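How to Write a Film Synopsis That Doesn't Lie

April 27, 2024
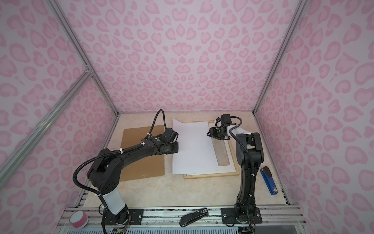

Zhuoran Zhong wrote in after my last page to say that a synopsis is advertising and should be judged as advertising: if it gets people into seats, it has done its work. I don't buy it. I have read too many festival booklets in which every family has a secret and every small town is about to be changed forever.

So this is how I do it. I can't promise it will get your film picked.

Start by watching the film again. I mean the finished cut, with the script in another room. Most bad synopses describe the movie somebody planned to make. When I wrote up Dronwood, a drama about two sisters selling their father's boatyard, the producer's notes gave a whole paragraph to a romance. In the film it lasts 2 scenes.

Next, write down who wants what, and what they do about it. Use verbs you could point a camera at. "Struggles with her past" is no good. "Drives back to Ullness to ask for the money" is fine.

Now cut the adjectives. Haunting, luminous, unflinching — these are reviews, and you're in no position to review your own film. Also strike "journey" unless someone travels.

Then decide on the ending. For the public, stop near the middle of the story. For a funder or a programmer, give the whole thing away, last shot included. People get coy about this, and I suspect it's often to hide an ending that doesn't hold up on paper.

On length, check what the form asks for. If it says 600 characters, that usually includes spaces. For the long version I keep to 1,000 words and rarely need them all. Character names go in once, with the actor in parentheses if you must.

Last, give it to someone who hasn't seen the film and ask them to tell you the plot. Shufen Liao did this for me on Mok and came back with a ghost story. There is no ghost in Mok. I had written "the presence of her late husband" and meant his coat. I changed it to "his coat."

If your reader gets it right, leave the text alone. The second round of polishing is where the haunting and the luminous creep back in.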